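Iltgate Opens New Round of Paper-Handling Recordings for Its Batoto Learning System

Iltgate is happy to announce that a new round of recording is under way for Batoto, the learning system we have been patiently bringing along to help offices with their paperwork. The goal for this round is 1,000 examples of people handling ordinary printed pages, and as of Friday we have 600 of them saved and labeled.

Paper may not sound like an exciting subject, but we have grown very fond of it! It bends, it slides, it sticks to its neighbors, and most of us have been handling it since kindergarten without giving it a second thought. Batoto has to learn all of that from the beginning, and the best teachers we know are people working at a desk with their own two hands.
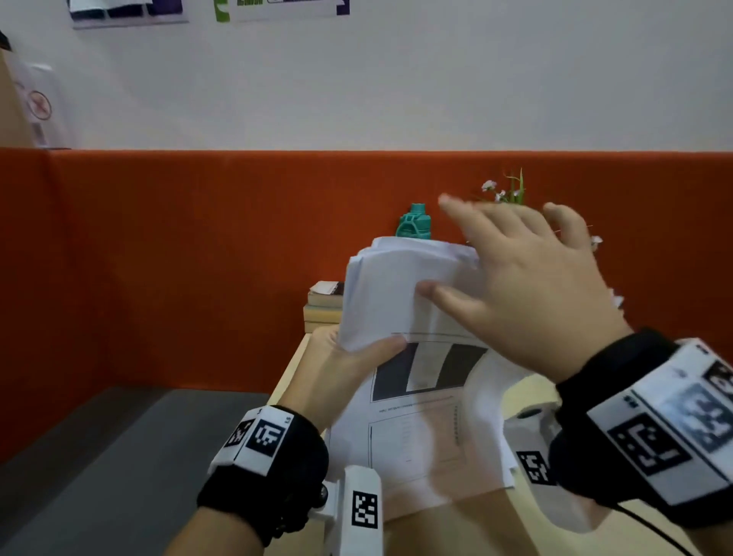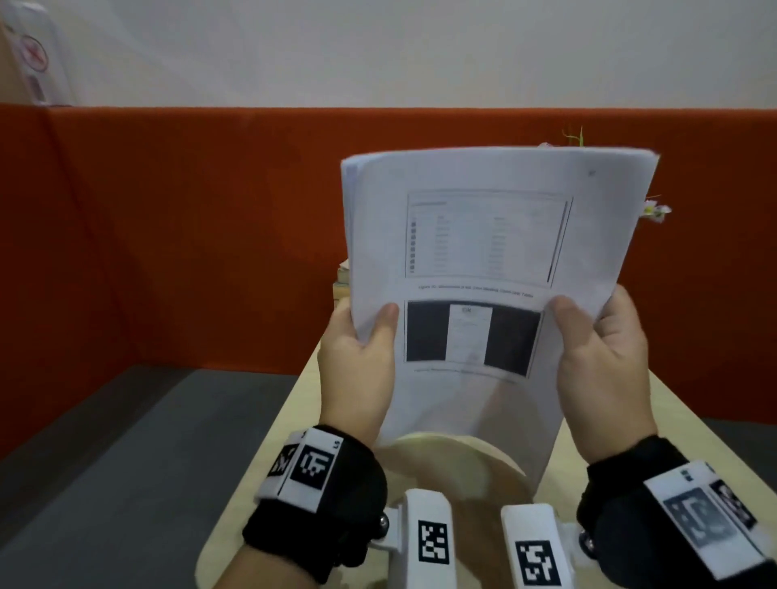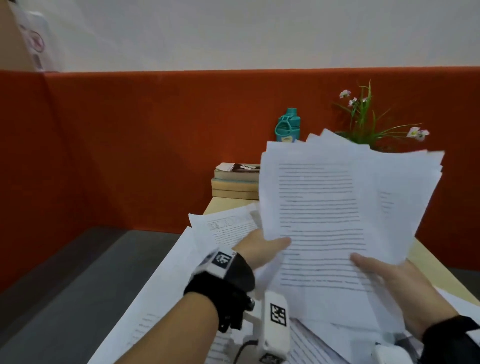

Handling printed pages at the desk, with black straps worn at both wrists.

"We ask people to work the way they would on any regular day," said Jad Fakhoury, who leads the recording program. "If a page slips, let it slip, and pick it up again – we want that in the examples too."

Each recording is then checked by Raed Nimri and his team, who trim the start and finish and write a short note on what was done. It is slow, careful work, and we are grateful to them for it.

The finished set will be shared first with our partners at Buzatu and Ukside, who plan to try it on sorting and filing tasks of their own. We expect to complete the round in October, and offices that would like to suggest everyday paper tasks for the next one are warmly invited to write to the Iltgate recording desk.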